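About Garnow Sound

Garnow Sound is a small record label and rehearsal house, and we've been putting out dance and highlife singles for 12 years now. 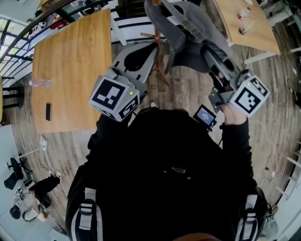
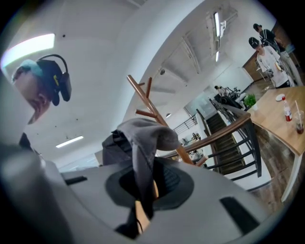 Most of our singers come to us with one song and a lot of nerve, and we love that! We give them 8 weeks with our house band, Plamard, and then we take them out on the road. Dress the way you like (a black jacket or a baseball cap like the one in the second photo will do just fine), bring water, and stay for supper. Our newest single, "Prader," went through 4 versions before we all danced to it.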